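Vosness wooden table

The Vosness is a plain table for a study, craft room or shared office. The top is wood in a warm orange-tan, with a fine straight grain. Hubert Thaler draws the tables and Wula sells them direct.
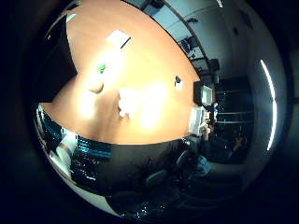
Vosness tabletop in use, under strong light.

The finish is oil. Wipe it with a damp cloth and dry it right away. We suggest a fresh coat every September. Each order comes with 2 cloths and a 30 ml bottle of oil, enough for the first coat.

Small soft toys, cards and pens are fine on the top. Use a mat under hot mugs.
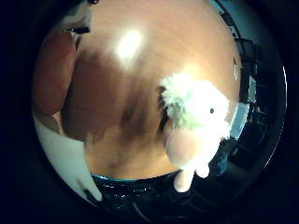
Leave new oil to dry for 12 hours before putting fabric or plush on it, or the fibers may pick up color. Light marks can be rubbed out along the grain with the pad supplied.

Delivery takes 13 working days. Legs are packed separately. For spare parts, write to Hannelore Zürcher at the Wula shop and give your order number.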